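The Table That Came Back to Ellbridge

There is a particular kind of Saturday morning, known to anyone who has ever inherited furniture, when you stand in a cold garage with a cup of tea and wonder what on earth you are going to do with your grandmother's table. Mine had been under a dust sheet for six years, behind the bicycles, and I had grown quite good at not looking at it.

It was my neighbour Vanderleia Macedo who talked me into the Thursday mending evenings at Illa, the old chapel hall at the bottom of Camargo Street. She had taken a rocking chair there in February and come home with the chair, two new friends and a recipe for pickled onions, and she could not stop talking about any of them. So along I went, with the table legs in the boot and the top wedged across the back seat, and a good deal of muttering at every roundabout.

I needn't have worried. The evenings are run by Rafferty Haverford, who spent most of his working life making staircases and still runs his thumb along every handrail he meets. He looked over my table for a long while, said "Well, she's had a life," and put the kettle on. Nothing at Illa seems to begin without the kettle.

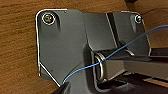

Do you need to know anything about woodwork before you come? Most people who turn up have never held a plane, and Rafferty would sooner teach a beginner than argue with someone who has watched too many films about it.

The charge is £5 an evening, biscuits included, and you can stay with one piece for as long as it takes. Benedito Frota has been at the same chest of drawers since before I joined, and I suspect he'd be rather sorry to finish it -- his wife certainly thinks so. I went for the whole of the spring myself, sanding and chatting and sanding again, and found I was sleeping better than I had in years.

The table is in our kitchen now. It still has the ring where my grandmother used to stand her teapot, which Rafferty offered to take out and I wouldn't let him touch.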